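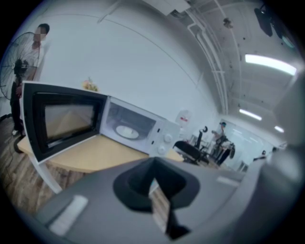

3.2 Recording and balancing the orchestral arrangements

The material for this part of the study consists of eight arrangements for string orchestra and rhythm section, written by Emiliano Rosales and recorded by the Girholm Chamber Orchestra. Six are instrumental versions of songs that had previously been released with a lead vocal. The remaining two were composed for the orchestra and have no earlier recording. All eight were tracked in the same hall, with the same seating plan, over consecutive sessions in June.

In the six song arrangements the vocal line is reassigned. Rosales gives the first verse to a solo instrument, usually viola or clarinet, and moves the melody to the first violins at the chorus. This raises a practical problem for the balance engineer. A vocal occupies a narrow band of the mix and carries consonants that keep it audible at low level. A solo viola in its middle register has neither property, and it shares its range with the inner string parts that are meant to support it. In the written scores the problem is handled partly by thinning the second violins and partly by marking the accompaniment one dynamic level lower than the solo. Neither measure was enough once drums and electric bass were added.

Two recording layouts were compared. In the first, referred to here as the open layout, the rhythm section sat behind the cellos without screens and was captured together with the strings. In the second, the divided layout, the drum kit was placed in an adjoining room and the players worked from a headphone feed. Each arrangement was recorded in full under both layouts. The order was alternated from one piece to the next so that fatigue and familiarity would not favour either condition.

The main pair was an omnidirectional spaced array above and behind the conductor. Spot microphones were used on the solo desk, the double basses and the harp. Signals passed through a Nullix converter and were stored without processing. No equalization was applied before the listening stage, apart from a high-pass filter on the solo spot to remove stand noise. Levels were set during the loudest passage of each score and left unchanged between layouts.

Figure 4 summarizes the level difference between the solo line and the combined accompaniment for each arrangement.

Figure 4. Solo-to-accompaniment level difference by arrangement, open and divided layouts. Values are averaged over the first statement of the melody. Arrangements 1 to 6 are derived from songs; 7 and 8 are original works.

The divided layout gave a larger difference in every song arrangement. The gain was greatest in the slow numbers, where cymbal decay in the open layout masked the solo at phrase endings. Most of the masking energy lay above 300 Hz, so filtering the accompaniment at the low end did little to recover the line. In arrangements 7 and 8 the two layouts were close. Both of these pieces use brushes throughout and keep the solo part in a high register, and the drum spill fell mainly outside its range.

The divided layout had a cost in ensemble timing. Note onsets in the cellos and bass guitar were less closely aligned than in the open layout, particularly after a fermata or a change of tempo. Rania Aoun, who led the first violins, reported in the post-session interview that the headphone feed made entries easier to place but made rubato harder to follow, and that the section tended to wait for the click of the hi-hat when it should have been watching the stick. The onset data are consistent with her account. A conductor's video feed to the drum room was tried on Ledesma, the longest of the song arrangements, and reduced the discrepancy at the two tempo changes without removing it.

Gonska, the second of the original works, was the only piece in which the players preferred the open layout without exception. Its middle section is unconducted, and the rhythm section cues the strings by ear.

The recordings from both layouts were level-matched and carried forward to the listening test described in Section 3.3. Takes with audible page turns in the opening eight bars were replaced with the next complete take from the same session.

Last updated: June

Contact | Copyright the authors, all rights reserved | Back to top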